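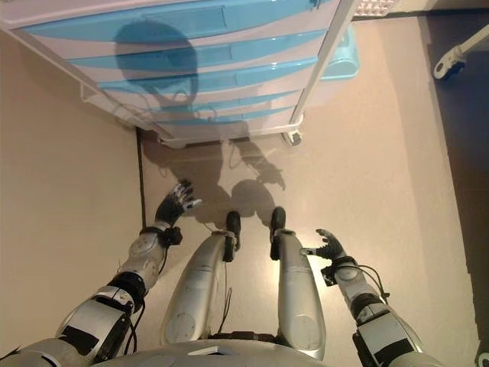 Tova
Member, Clothing and Laundry board
Posts: 464

Asked Friday, December 25, 2020
Viewed 3,685 times

Putting woollens away for summer, are plastic drawers all right?

We moved to Prallard in autumn, so it's my first summer up here and I don't know what the place does to clothes. In the old house everything woollen went in a camphor chest and came out fine each May. The chest stayed behind because it wouldn't go up the stairs, and now I have a plastic drawer unit on castors that will have to do.

What I need to store: six or seven jumpers (mostly merino, one lambswool, one that is half acrylic), two wool blankets, a heap of socks and a good coat that can hang. Last week I found two small holes near the hem of the lambswool one. They could be from a belt buckle or they could be moths. I haven't seen any moths flying but I did see a silverfish in the bath.

My questions:

Do the drawers keep moths out or do I need bags as well?
Will wool sweat and go musty in plastic when it's 38 outside and humid?
Is it worth washing jumpers that have only been worn a couple of times since their last wash?
Are mothballs still a thing? My partner can't stand the smell.

I've read the pinned thread but it's mostly about doonas.

3 answers

Answer 1 (accepted by the asker)
Posts: 2,253

Wash everything. That matters more than what you put it in. The grubs do the eating, the moths don't, and they go for wool that has skin, sweat or food on it. A jumper worn twice has enough on it. Cool water, wool wash, a short spin in a net bag, then flat on a towel in the shade until it is dry right through. Give it a day longer than you think, because thick ribbing at the cuffs and hem stays damp well after the body of the jumper feels dry.
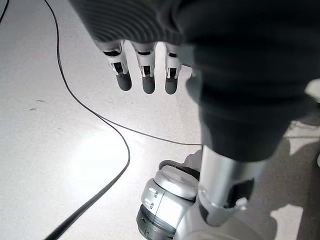
Dark grey ribbed knit near the cuff

On the holes: turn the jumper inside out and look along the seams and under the collar in good light. You're looking for small white tubes like bits of lint, gritty specks the same colour as the wool, or thin patches where the surface looks grazed. Buckle holes tend to turn up in one spot at the front. If the holes are at the back or side, treat it as moths.

If you find anything, or can't decide, freeze the lot before it goes away. Zip bag, squeeze the air out, two weeks in a freezer that holds minus 18. Let it come back to room temperature before you open the bag or you'll get condensation on the wool. Blankets won't fit in most kitchen freezers so wash those and hang them in full sun for a few hours, turning them and brushing the folds.

Drawers do not keep moths out. There is a gap around every drawer front and a newly hatched grub needs very little room. Put the jumpers in zip bags or lidded tubs and then put those in the drawers. Dry wool in a sealed bag won't go musty. Damp wool will, and so will wool packed on a wet day, so pick a dry morning.

Mothballs work if they're in a sealed space at the strength on the packet, but the smell takes weeks to air out and you shouldn't have them in a bedroom, or anywhere a child or a pet could get one. I stopped using them. Cedar and lavender smell nice and don't do much by themselves.

Answer 2

Vacuum bags!! I got the Pranent ones on special and did the whole linen cupboard in an afternoon. Blankets went down to nothing. Only thing is one of them let air back in after a month so check the seals. Also don't hang jumpers, they get shoulders.

Answer 3

I agree with most of the first answer but would be careful with vacuum bags for jumpers. Blankets cope. A lofty knit that is squashed hard for five months comes out with creases that need steaming, and lambswool never looked quite the same for me. Fold in thirds, heaviest at the bottom, and don't fill a drawer so full you have to push it shut.

For the coat, brush it well, especially under the lapels and inside the pocket flaps, then use a cotton coat bag with a zip. Leave some space on either side of it. Empty the pockets, tissues included.

Also pull the furniture out and vacuum along the skirting boards and the edges of the carpet. If you have a wool carpet that is where they usually live, and you can store the jumpers perfectly and still have moths in May. Silverfish are a separate problem. They prefer paper and starch, though they will have a go at cotton.

Put a reminder in your phone to check everything once in the middle of summer.

Comments on Answer 3 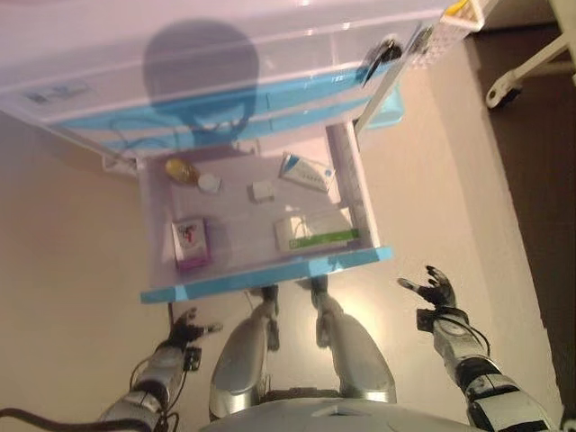

Pap: Agree on the skirting boards. We had them under a bookcase for two years before we moved it. One thing to add, sticky moth traps only catch the males, so use them to find out if you have a problem and don't expect them to fix it. Get the clothes moth kind, the pantry ones use a different lure and you'll catch nothing and think you're fine.

Tova: Thanks all. Turned the lambswool inside out and there are specks along the side seam, so it's in the freezer next to the ham. The rest gets washed once this rain stops. Does the half acrylic one need freezing too?

Pap: Yes, they'll eat through a blend to get at the wool. Socks as well.

Related questions
Getting camphor smell out of a blanket
Can I felt a jumper that already has holes
Best way to dry knits in the wet season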